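Is a perforated shelf worth a trip out of town?

By Bezawit Lencho
May
4 min read
59 shares | 15 comments

The invitation from Workneh promised "a new way of thinking about the worktop". I have been writing about kitchens and small flats long enough to be wary of that kind of sentence. A worktop is a flat thing you put other things on. Still, the open day was free and the train was direct, so I went.

Workneh has taken a unit on the Losten estate, past the tyre place, and the signs run out at the gate. I arrived at half past nine and was given a lanyard, a weak coffee and a leaflet for the Drakach, which is the name they have chosen for a black metal stand with holes in it. You put it on your table. You then have a second, smaller table on top of your first one. The price is £59, and I asked twice to be sure.

Desta Mersha, who runs the showroom, was patient with me. The thinking, as he put it, is that most people run out of surface before they run out of room, so you lift a few things up and get the space beneath back. Fair enough. My grandmother did the same with a cake rack.

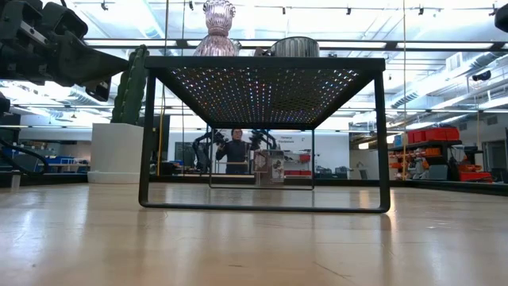

Glass, metal and a cactus: the Drakach with its showroom company.

What I wanted to know was how it would look in a real home, and that is harder to judge at an open day. Everything near it had been chosen to flatter it. A ribbed mauve vase with a scalloped rim will look good on nearly anything black. So will a fluted silver pot. I would have liked to see it with a toaster, a pile of post and half a loaf.

The holes are the main selling point, and the leaflet spends a whole page on them. Air gets through, crumbs get through, light gets through. I will give them the light. If you bend down and look up through the top, the ceiling lamps come through as rows of little dots, and it is pretty. How often you will be crouching under your own shelf is another matter. As for the crumbs, they have to land somewhere, and where they land is the table you were trying to keep clear.

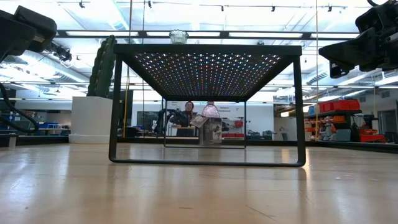 Room underneath for a bit more glassware, with the cactus standing by.

The legs I liked better than I expected to. They are loops of metal, so there are no little feet to catch on a cloth, and you can see straight through from front to back. Things stored below don't vanish into the dark as they do in a cupboard. But the space is only useful if you can get your hand in without knocking what's on top, and when I asked whether the stand had been tested with anything heavy, I got a number (30 kilos) and no offer to show me.

There was a talk at eleven, which I sat through. It was mostly slides of other people's kitchens. A man behind me asked about cleaning the holes and was told a soft brush would do it. He asked how long that took. The answer was "not long". I wrote that down with a question mark.

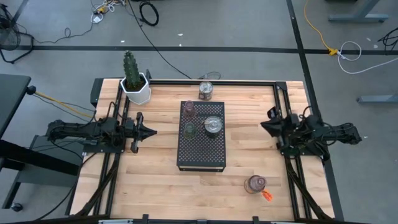 I went back for a second look before lunch, as the crowd had thinned and the coffee had not improved. My doubt by then was about how much the thing holds. Put down a lidded pan and a couple of glasses and you have some room left over, though I'm not sure it is room you would use. Jars seem to me just as happy on the wood. Pale wood is also kinder to coloured glass than black metal is, and I said so to Desta, who said people's tastes differ.

Pritmont, who make the trays sold alongside it, had a table near the door with a discount of 15 per cent if you ordered on the day. I don't order on the day. I took the leaflet, and I have since measured my own worktop, and the Drakach would fit between the kettle and the wall with a finger's width to spare. I haven't bought one. If they bring it down to the price of two decent cake racks I may think again.

The showroom is open to visitors until the end of the month. Bring your own coffee.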